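Clovetti Household Advice Service
January 2025

1/ Our guidance on storing dry food at home has been revised. The new edition replaces the one issued last July and applies to flour, rice, pulses, oats, sugar and dried fruit. The main points are set out in this thread.

2/ Before anything is put away, clear a table and open each container fully, with the lid laid beside it. 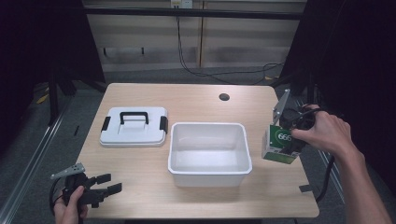
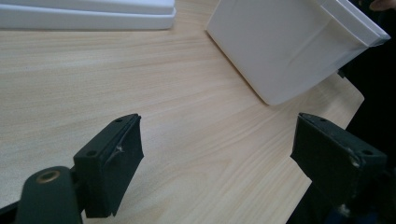
3/ Flour remains the subject of most enquiries. We received 1,245 questions on food storage over the past year, and 295 of them concerned flour alone. White flour keeps well in a cool cupboard. Wholemeal flour contains more oil and turns stale sooner, so buy it in smaller bags.

4/ Do not top up old stock with new. Finish what is in the container, wash it, dry it thoroughly and only then refill it. A small amount of old flour at the bottom can spoil a fresh bag.

5/ Labels: write the contents, the best-before date from the packet and the date of opening. Cooking instructions may be cut from the packet and kept with the food. Allergen information should always be kept.

6/ Pantry moths. The first sign is usually fine webbing in the corners of a packet. Affected food should be sealed in a bag and taken to the outside bin the same day. Vacuum the shelf, including the joints and peg holes, and empty the vacuum cleaner outdoors.

7/ Several residents of the Karkau estate asked whether bay leaves keep moths away. We are not able to recommend them. Closed containers and regular checks remain our advice.

8/ Cupboards beside an oven or above a boiler are too warm for most dry goods. Vivek Thakur, who revised this section, suggests keeping tins there only if no other space is available - and never oils or nuts.

9/ The section on bulk buying has been shortened. Readers told us that the tables in the July edition were hard to follow on a telephone, and 31 of them have been reduced to a single page.

10/ Printed copies may be collected from the Platberg and Tavares offices during opening hours. Large-print copies can be requested at either counter. Corrections should be addressed to Santosh Chaturvedi, Publications.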